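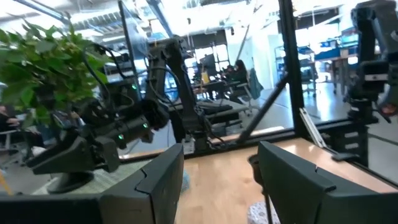
*Plant end of the table, with the mat.*

# utstead-table

Notes and pictures of one light wooden table at Utstead and the things that get put on it. Mostly for Weronika and Obadia, who are doing the labels. Quick version, will tidy in February.

## What's in it

- 400 pictures, 34 short notes
- `pics/` - everything, flat, no subfolders (sorry)
- `notes.csv` - one line per note, semi-colons NOT commas
- `labels/` - half done

## Names to use

- `table` - the wooden top only
- `mat` - grey-green one. Not "cloth", not "tray"
- `plant` - leaves count as plant even when you can't see the pot
- `panel` - the clear upright one. Reflections on it get no label
- `post` - black metal, upright. Slanted ones are `strut`

## Known problems

- Ceiling light bounces off the panel, washes things out
- Plant leans in over the table. Label it anyway
- 60 pictures still have the old names (`leaf`, `glass`), Teodor is fixing
- 2 notes are missing thier picture numbers

## Using it

Fine to share inside Darnura. Ask Fahad Rizvi before it goes anywhere else.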